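Clirero is a linen and laundry service for furnished rooms. We wash, store, deliver and fit bedding for landlords, small guesthouses and two residential colleges, and we have been doing it from the same building on Kirmont Road since we opened. We also sell sheets, mattress covers and pillowcases to anyone who wants them, in the same grades that go out on our own vans.

## How we started

The business began as a washing contract for one guesthouse with 27 beds. The owner had machines but no room to dry anything, and sheets were going back on beds creased and sometimes late. We took the washing off site, and a few months later were asked if we would make the beds as well. That second job is now the larger part of what we do.

In our third year we bought the sewing workshop from Grecu, a curtain maker that was closing down. Its cutting table is still in use. Most of our fitted sheets are now sewn there, and repairs to customers' own linen are done at the same table.

## What we do

Our work falls under four headings:

- **Linen hire.** Sheets, covers, pillowcases and towels on a fixed rotation. Customers keep one set on the bed and one in the closet, and we hold the third.
- **Changeovers.** Our staff strip and remake beds between tenants or guests. This can be booked with or without hire.
- **Washing only.** For customers who own their linen. Each item carries a sewn label so it goes back to the right address.
- **Sheets made to size.** For built-in beds, deep mattresses, bunks and other sizes that stores don't carry.

We don't clean carpets, kitchens or bathrooms. We can pass on the names of firms that do, but the booking is then between you and them.

## The rooms we work in

Most of our beds are in small rooms, and most small rooms have the bed pushed up to a wall. It saves floor space and makes the bed harder to make, as one long side can't be reached from the floor. Our staff are trained on this layout before they are sent to any other. They pull the bed out where it will move, fit the far corners first, and slide it back. Where it won't move, they work from the middle of the mattress on their knees, shoes off, and press the far edge down by hand along the wall.
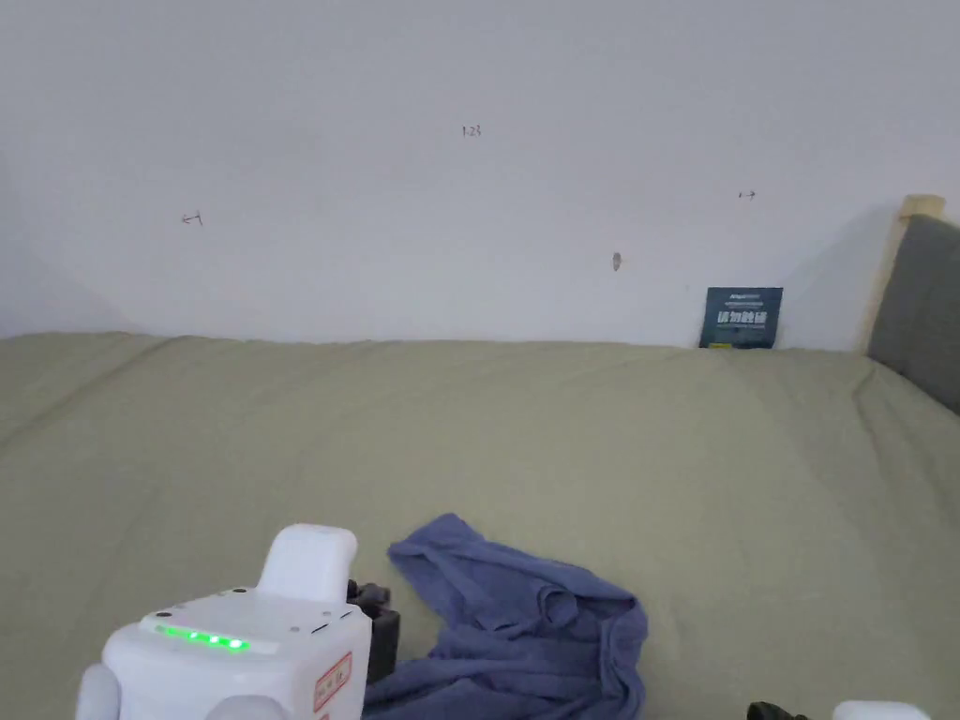 Color was a longer discussion than we expected. For years everything we supplied was white, which is easy to wash hot and easy to match. Long-stay tenants told us it made their rooms feel like a hospital, so we added three colors, and the green outsells the other two together. A muted sage like the one on the bed against the white wall goes with pale wood and with a grey padded headboard, and both of those are common in furnished rooms now. Soft folds don't stand out on it much either. We don't iron fitted sheets in any color. They are dried, folded while warm and stacked flat, and a little wrinkling on the bed is normal.

## Our sheets

The standard sheet is a cotton and polyester blend. It dries faster than pure cotton and holds its color longer. Pure cotton is available at a higher price, and about half our direct customers choose it. Elastic runs all the way around the hem on every fitted sheet we make, including the made-to-size ones. Corner elastic alone doesn't hold on a mattress that gets pushed against a wall every week.

The Terkotstead line is our heavier range, made for the colleges. It has a deeper pocket and a double-stitched hem. We sell it in white and sage only.

A sheet stays in hire until it thins or stains. It is then cut down for pillow protectors if the good area is large enough, and for cleaning cloths if it isn't. Cloths are free to collect from the front counter.

## Tenants' belongings

People live in these rooms while we work in them. Staff put cards, books, chargers and anything else found on or beside the bed on the nearest clear surface, then return them to where they were when the bed is made. They don't open drawers. Items found inside used bedding at the laundry are bagged with the room number and returned on the next delivery, and we keep unclaimed items until the end of December each year.

Walls are left as they are. If staff see damp behind a bed, they report it to the landlord the same day. Scuffs and pencil marks are not reported unless the landlord has asked for a room check, and tenants are told when one has been asked for.

## Size and area

The laundry can handle 1000 sheets a day. We rarely run at that level outside the college move-in period, so new customers can usually be started within the week. Our vans cover Kirmont and the towns along the river. Made-to-size orders can be mailed anywhere in the country.

## Working with us

To set up hire, send us the number of beds, the mattress depths and the day you'd like deliveries. Please measure the depth at the side of the mattress, including any topper. If you aren't sure, we can measure on a first visit at no charge.

The front counter is open every weekday morning. Sample swatches of all colors are kept there and may be taken home.

Page last updated August 14, 2025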